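# doteo-bench: setup and upkeep notes for the Doteo arm

Right, this is the README for the arm itself. If you came for the recordings, they're in the `episodes` folder and have their own card. This file covers how the cell is put together, what I do to keep it going, and what to do when it sulks. I look after it most days, and Halima Usman does when I'm away. Last proper tidy-up of this page: 2022-05-08.

## What's in the cell

One white arm with a parallel-jaw gripper, one small camera module at the wrist, a fixed camera looking at the table, and the controller underneath. The control software is Mägi, our own thing, and it lives in the Fevholm repo (you'll need access, ask Arūnas Rozīte). Everything runs off one extension lead with a switch. Please use the switch!

## Before you power up

- Brakes on, stop button within reach of your chair and not behind the monitor.
- Look at the bolts on the base. There's a paint line across each one, and if the two halves of a line don't meet, that bolt has moved.
- Give the wrist cable a gentle wiggle at the plug. If it clicks, it wasn't in.
- Open the jaws by hand from the Mägi panel, then close them, then open them again. Listen. A dry squeak means the rails want a wipe.

## The wrist cable

I've moved this cable more times than I'd like. It used to be clipped tight the whole way along and it pulled its own plug out whenever joint six went past halfway. Now it lies along the top of the long link, drops past the wrist and goes in a loop under the camera module, and I leave it slack. It looks messy, I know. Don't tidy it.

If you do have to take it off, park the arm over the table first with the jaws open and well clear of the top. I keep the laptop right by the gripper for this so I can watch the camera feed while I fiddle with the plug, which saves a lot of walking back and forth.

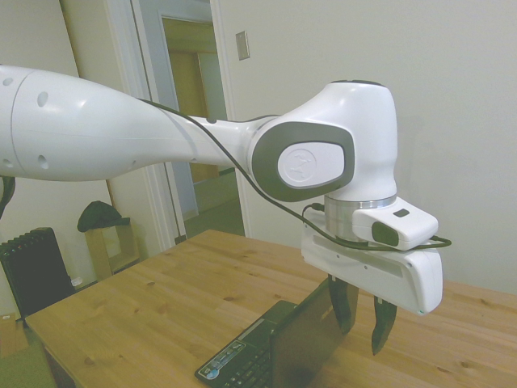

## Fingers

The black fingers are a wear part. Ours get swapped every 3,000 closes, and the counter is on the second tab of the panel. The last pair only made it to 2,513 before one started slipping on smooth things, so do trust your eyes over the counter.

1. Park, jaws open, brakes on.
2. Undo one finger at a time. Never both, the carriage drifts and then you're recalibrating for no good reason.
3. Wipe the seat with a dry cloth.
4. New finger on, screws in by hand, then a quarter turn with the short key. (The long key gives you far too much leverage, ask me how I found out.)
5. Reset the counter and write the old number in the log.

## Recalibrating

Run `wrist_cal` after any finger change, any knock, and any time the camera module has been off its mount. It takes 30 poses and you can't interrupt it halfway, so have your tea first. If the final error comes out red, run it once more. If it's red twice, check the flange bolts before you blame the software, I've lost an afternoon that way.

In January the arm lost its zero on joint four after a power cut. Arūnas sorted it by jogging to the marks and saving the offsets again. His notes are in `log/joint4.txt` and they're very good, so I haven't copied them out.

## Known niggles

- The camera feed sometimes comes up black on first start. Unplug, count to five, plug back in.
- The gripper reports "closed" a moment early. Mägi waits a bit extra to cover for it, so leave that delay alone.
- Software builds before 2,525 don't know about the new fingers and will squeeze too hard. Update!

Anything else, open an issue or just shout across to me or Halima.

Related

- Beltedholm table notes
- Fevholm controller wiring
- Mägi panel: quick start
- Doteo episodes data card
- Finger change log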